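How to replace the silicone seal around a bathroom basin

The bead of silicone between a basin and its surround does two jobs. It keeps water from running down behind the unit, and it takes up the small movement between two materials that expand at different rates. Most beads fail along one edge first, usually the back one. Black spots under the surface, a gap you can slide a fingernail into, or a swollen edge on the unit all mean the same thing: the old bead has to come out in full. New silicone does not bond to cured silicone, so laying a second bead over the first will hold for a few weeks at best.

This guide covers vanity units and wall-hung basins with a straight back edge. For shower trays and baths, see the separate page, as the joint is wider and the tray has to be loaded before sealing.

What you need

Sanitary-grade silicone, acetoxy or neutral cure. Use neutral cure if the joint touches natural stone, a mirror back or bare metal.
Silicone remover gel. The times below are for Plundby gel.
A plastic scraper and a sharp knife with a fresh blade.
White spirit or isopropyl alcohol, and lint-free cloths.
Low-tack masking tape.
A skeleton gun. The Fondov 88 is the one used for this guide, but any gun with a thumb release will do.
A profiling tool with a 6 mm radius.
Closed-cell backer rod, if the gap is over 5 mm.

Step 1. Clear and isolate

Take everything off the basin and the ledge behind it. Put the plug in and lay a cloth in the bowl to catch scraps. If the tap drips, fix that first or shut the isolating valve under the basin. A tap that wets the joint during curing will spoil the bead.
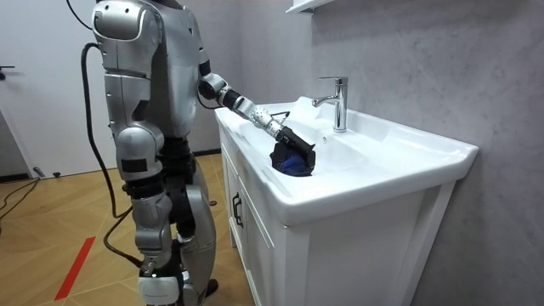 Hurneck Home Repair
Technical editor, bathrooms and plumbing
Feb 4, 2022

Step 2. Cut out the old bead

Hold the knife nearly flat to the wall and cut along the top edge of the bead. Then cut along the bottom edge with the blade nearly flat to the basin. Work in one direction and keep the strokes long. On acrylic or cast resin basins, use the plastic scraper for the lower cut; a steel blade will leave a line that shows.

Pull the bead away at a low angle. If it tears, recut and start again from the torn end. Do not dig into the gap with a screwdriver. The edge of a ceramic basin chips easily, and a chip under the bead line leaves nowhere for the seal to sit.

Step 3. Remove the residue

Apply the gel in a band about 3 mm thick over what is left and leave it for 33 minutes. Thick deposits may need a second coat. Scrape, wipe with a dry cloth, then wipe twice with alcohol, turning the cloth each time. Painted walls may soften under the gel, so mask them first.

To check the surface, drag a dry fingertip along it. Clean ceramic squeaks. Any spot that feels slippery still has silicone on it.

Step 4. Treat mould and dry the gap

Where the grout or plaster behind the bead is stained, brush in a fungicidal wash, leave it for the time stated on the bottle, and rinse. Leave the gap open overnight with the door ajar or the extractor fan running. A hairdryer on a low setting helps at the corners but does not replace the overnight wait. Moisture held in plasterboard comes back to the surface for several hours.

Step 5. Check the fixings

With the joint open, press down on the front edge of the basin. If it moves, tighten the fixing bolts or brackets before going further. Tighten ceramic by hand plus a quarter turn. For a vanity unit, also check that the carcass is fixed to the wall and that the adjustable feet are all bearing. No sealant will hold a basin that rocks.

Step 6. Mask and fill

Run one strip of tape along the wall and one along the basin, leaving 6 mm between them. Press the inner edges down firmly. If the gap is over 5 mm, push backer rod in until it sits 4 mm below the surface.

Cut the nozzle at 45 degrees to give an opening slightly narrower than the masked joint. Start at a corner and hold the gun at a constant angle. Pushing the nozzle forwards drives silicone into the gap; pulling it is easier on the wrist but can leave voids. Release the trigger at the end of each run.

Step 7. Tool the joint

Draw the profiling tool along the bead once, in a single pass, within five minutes of applying it. Wipe the tool after each side. Pull the tape off straight away, outwards and away from the joint, while the silicone is still wet. If a ridge is left by the tape, smooth it lightly with a finger dipped in water with a drop of washing-up liquid.

Step 8. Leave to cure

A skin forms in 10 to 20 minutes. Full cure takes 24 hours at normal room temperature and longer in a cold room. Keep the basin out of use until then.

Common faults

Bubbles in the bead: air in the cartridge or a damp gap.
Bead lifts at one end: residue left in step 3.
Yellowing against stone: acetoxy silicone used in place of neutral cure.
Stays tacky after two days: cartridge out of date. On Mohamedi cartridges the date is stamped on the crimp at the base.

Related guides
Sealing a shower tray
Replacing a basin waste
Regrouting a tiled splashback

Guide ref. 1736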